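Hand-wind or automatic for a first dress watch?
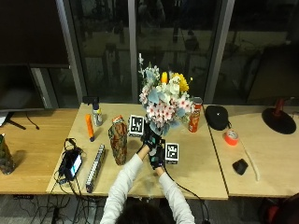 lugtolug
Tuesday, December 17, 2024

So I've been going back and forth on this for weeks and my wife is tired of hearing it, which means you all get it now. I have three watches, all sporty, all automatic, all too thick to go under a shirt cuff. I'd like one thin, plain dress watch that I can wear to a wedding in March and then keep for the next few decades.

It's down to two. One is the Grelico hand-wind, cream dial, no date, no seconds hand. The other is the Trasberg automatic, silver dial, small date at six. The Grelico is $1,932 from the dealer near me and the Trasberg comes in a bit under that if I skip the bracelet. I've tried both on. The Grelico disappears on the wrist, I loved it. But I've never owned a watch I had to wind and I'm a little worried I'll get bored of it by summer. Anybody live with one of these every day?

mainspringmo
Get the Grelico and don't look back! I've had mine four years and winding it is the best part of my morning (coffee, wind watch, find keys, in that order). Power reserve is listed at 50 hours and mine goes a little past that if I wind it full. You stop when you feel it get firm, and after a week your fingers know where that is. I was nervous about overwinding too and it's just not a thing if you're gentle.

pawnshop_pete
Gonna disagree. You said you own three others, so this one's going to sit. A hand-wind that sits is a stopped watch every single time you reach for it, and you'll be setting it in the car outside the church. OK, the automatic will be stopped too, but you give it a shake and go. Also the Trasberg has the better crown by a mile. The Grelico crown is tiny and it's half tucked into the case. I have big hands and I hated it.

mainspringmo
Pete, you have to set the time on the Trasberg too, and then you have to set the date! No date is a gift on a watch you wear twice a month. I'll give you the crown though. It is small.

quietbezel
I've owned both, sold the Trasberg. Nothing wrong with it, but the date window at six chops the numeral in half and once I saw that I couldn't stop seeing it. Drove me nuts. It's also noticeably taller, and the rotor makes a little whirring noise in a silent room. My kid's piano recital, for instance.

One thing against the Grelico: the strap it comes on is awful. Stiff, shiny, squeaks. Budget another 60 bucks for a decent one. I got mine from Ratard, the plain brown calf with no padding, and it changed the whole watch.

lugtolug
OK the half numeral thing, thanks a lot, I just went and looked at photos and now I can't unsee it either. What size strap did you get? My wrist is on the small side and the stock one had me on the last hole.

quietbezel
Ratard does a short version, that's the one you want. Takes a couple weeks to soften up. Skip the quick-release bars if they offer them, mine were a bit loose in the lugs and I swapped back to regular ones.

secondhandsam
Nobody's mentioned service yet? Hand-winds are simpler and usually cheaper to get cleaned. I take everything to Mohammed Watch Repair downtown and my last hand-wind was $113 for a clean and oil, no new parts. They quoted me nearly double for an automatic the same week. Over twenty or thirty years that adds up.

pawnshop_pete
That's one shop on one day. Mine charges the same for either. And with a hand-wind you're wearing out the crown and stem every time you wind it, plus the gaskets if it has any. There's no free lunch here.

secondhandsam
Fair, call around first. But he's asking about a watch for weddings, Pete, he's not going to wear out a stem.

pawnshop_pete
Then he can buy quartz and save himself the whole thread.

mainspringmo
Get out lol

lugtolug
Haha, I did think about quartz for a minute. I'm going back Saturday to try the Grelico again and wind it a bunch of times in the store to see if the crown bugs me. If it doesn't, I'm buying it and ordering the short strap the same day. Pete, if my thumb falls off I'll come back and tell you.

quietbezel
Post a wrist shot when you get it, and ask them to throw in the strap tool. They gave me one.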